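Yellowed soles on Funer court shoes – fix or leave alone?
Asked in Sneaker Care & Collecting

lacebracket
I have a pair of Funer Hollbridge lows, the white and gum ones, bought for $145 at the outlet and then put away in a closet for what I was sure would be a short rest. The uppers came out perfect. The clear part of the soles came out the color of weak tea.

I've read that you can paint on peroxide cream, wrap the shoe in plastic and leave it in the sun like a sad burrito. I've also read that this ruins the glue. Both claims came from people who sounded extremely certain. I want to wear these, not sell them. Is it worth doing, and if so how long do I leave them out?

solefulmistake
Clean them first. Half of what people call yellowing is floor. Dish soap, warm water, an old toothbrush, then let them dry overnight and look again in daylight.

If they're still tea, the cream does work on clear rubber, within limits. Tape off the uppers and the gum part completely, and I mean completely, as gum rubber will go blotchy if the cream creeps under. Wear gloves. Brush on a thin even coat, wrap the sole, and turn the shoe every so often so you don't get stripes. I give mine 2 hours, rinse, and decide whether they get another go the next day. I once left a pair of Hapeta runners out from breakfast until dinner and the midsole paint came away in my hand, which did at least settle the matter of the yellowing.

On the glue: it's the heat more than the cream. Pick a mild April sort of day over a July one, and keep them off blacktop.

It will come back, by the way. You're buying a season or so, and then you get to have this conversation with yourself again.

toebox67
just wear them. nobody is looking at your soles

halfsize_up
Seconding the soap, and adding one thing. Before you go near peroxide, bend the shoe at the toe and press hard along the edge where sole meets upper. If you hear crackling or see a gap, the glue is already on its way out and you have a regluing job, whatever color it is. My Dosalens looked lovely right up to the moment one of them stayed behind on the stairs.

If they pass, go ahead as described above. I'd do one shoe's heel first and compare. And store them somewhere cool with some air afterward. Not the attic – I have been to the attic, and I paid for 5 pairs to learn about it. 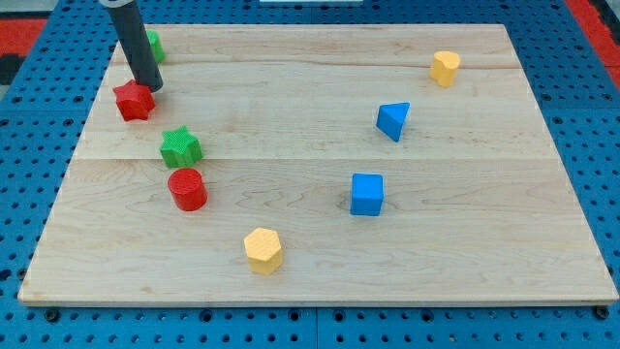
Colored shapes on a maple board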